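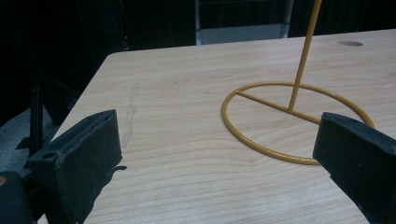
*Yellow wire stand on the wood table.*

**June, run 2 of the ceasefire game, Vandenberghe room**

Writing this up the same evening while I can still read my own scribbles. Second full run of the Fadari talks, 22 players, same briefing packs as the first run apart from the changed map (see Marlene's note in the shared folder, she moved the river crossing and I think she was right to).

Started at 9:10, late. The Flurnico delegation wanted to rewrite their opening statement and I let them, which I probably shouldn't have, as the government side then sat there for ages getting grumpier and grumpier. Ileana was playing the outside envoy and she used the delay really well! She went over to the government people, asked what they'd need to hear in the first ten minutes, and wrote it on a scrap of paper. Two of the three things on it ended up in the final text almost word for word. Have to ask her if she kept the scrap.

Morning was all about the order of things. Do you stop shooting first and then talk about who runs the north, or the other way around? We wrote the packs so both sides have a decent reason to say "you first," and in run 1 they got stuck on it until lunch and never got unstuck. This time Fatos (chief negotiator for Flurnico, much scarier than he is in the kitchen) offered a six-day pause with no conditions attached. I hadn't planned for that. There's nothing in the packs saying the field commanders would go along with it, so I had to make a ruling on the spot: commanders obey for the first half, then I roll for each district.

Rolls: east held, coast held, north broke on day 4.

Then it got good. The government team wanted to walk out over the north, and Ileana asked for a private meeting with just the two heads. I let them have the hallway. No notes from that, obviously, and both of them told me different versions afterward (mine to sort out, ugh). They came back with a joint line blaming "local elements" and the talks went on.

By 3:40 they had a framework agreed in principle. Nearly 720 words, down from the monster we got in run 1. I counted 33 separate promises in it when I coded it after, and here's the part that bugs me: very few have a date. Loads of "as soon as practicable." Prisoner lists are dated, troop pullback isn't. Ruxandra says that's just what frameworks look like and I shouldn't mark it as a fault in the game. Maybe. But I'd like the players to feel what it costs them later, and right now the game ends at the handshake so they never do.

Also the press role is still broken. Faustino had two reporters to run and he was bored stiff until he leaked the pause offer to liven things up. Great fun, total chaos for a quarter of an hour, and then no effect on anything. The leak should do something to the home audience score. Right now it's a number I change on a whim.

Transcripts: Ovell did fine on the main room, and made a mess of it whenever two people spoke at once. I fixed the first hour by hand. Rest is raw, so please don't quote from it yet.

To do before run 3:

- day-after round, maybe 40 minutes, where somebody has to carry out the text
- proper rule for field commanders (Fatos has ideas, many)
- press leak -> audience score, Faustino to draft
- ask both heads for their hallway version in writing, separately
- Marlene: does the new map need the second airfield? Nobody touched it

Ruxandra wants to swap the envoy for a two-person team next time. Not sure. Will sleep on it.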